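The last shift of dough goes into the oven at Derwood a little before four in the morning, and Lorna Urquhart has usually been up since midnight to see it there. She bought the bakery from its retiring owner nine years ago. In that time she has learned to sleep in two pieces, four hours after lunch and three more before work.

"People ask when I get used to it," she says. "I stopped waiting for that."

Night work in small food businesses is getting harder to staff. Urquhart advertised for a second baker last August and had two replies. One applicant came in for a trial night and left at three. The other, Jana Rathjen, stayed, and now runs the bench on her own for half the week.
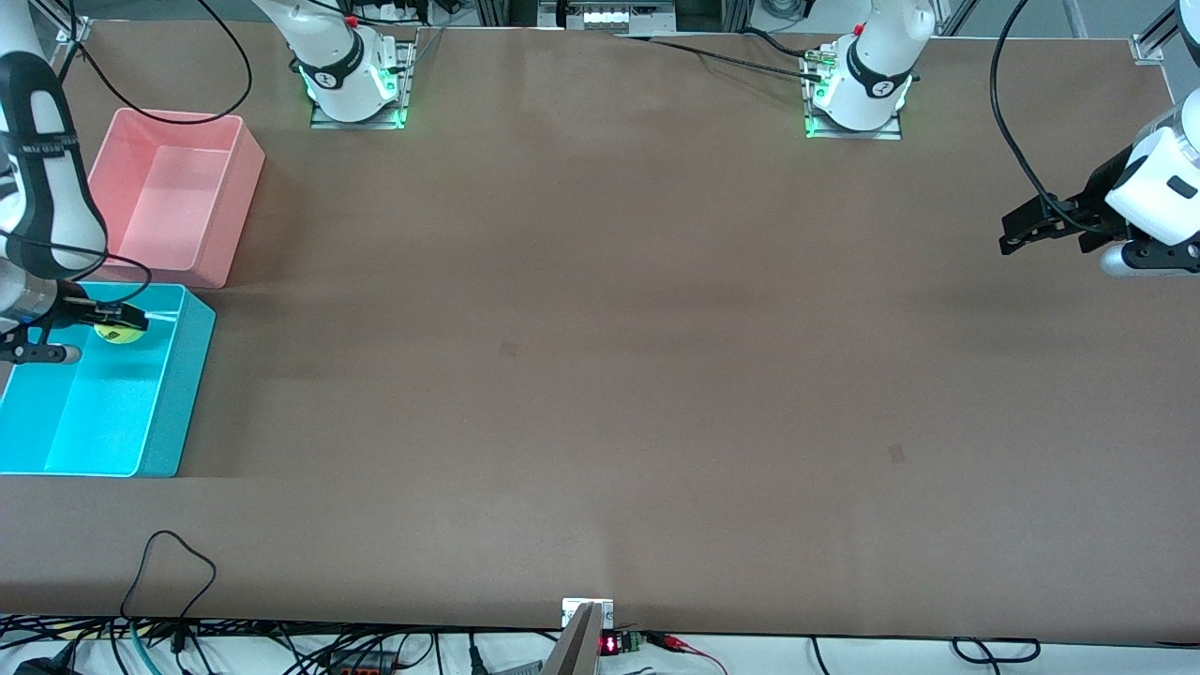
Two arms mounted along the far side of a brown tabletop.

Rathjen came to bread from hotel work, where she had done late shifts on the front desk. She says the hours were not much of a change, but the quiet was. At the hotel there was always somebody asking for a key or a taxi. At Derwood she hears the mixer, the radio and, toward the end, the first delivery van.

She sleeps behind blackout blinds and keeps her phone in the kitchen. Her family knows not to call before two in the afternoon. Weddings and birthdays are the hard part — she has missed several of each, and has gone to others on no sleep at all.

Money helps to a point. Urquhart raised the night rate last year and paid for it by dropping the slowest items, including a seeded rye she liked and few others bought. The bakery now turns out 280 loaves a night, nearly all of them white, wheat or sourdough. Croissants come ready to bake from a supplier, a decision she put off for a long time.

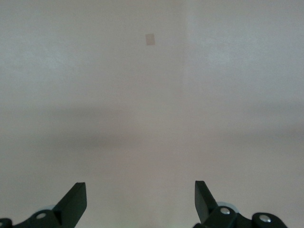
WORK & LIFE

Across town, Ludger Böttcher has gone the other way. He closed his overnight bake at Lenz and moved the whole operation to daytime. Dough is mixed in the afternoon, held cold until morning and baked from six. The shop opens at nine, and customers who wanted rolls before work have mostly gone elsewhere.

Böttcher lost some trade in the first months and cut his orders for flour. He also kept all of his staff. Marlene Dreßler, his longest-serving baker, had been ready to hand in her notice before the change. She now eats supper with her children and has joined a choir.

Urquhart has been to look at the cold room at Lenz and has asked for a price on one like it. Her own back room is too narrow, so a wall would have to come down first. She expects to decide after the summer. Until then, the lights at Derwood go on at midnight.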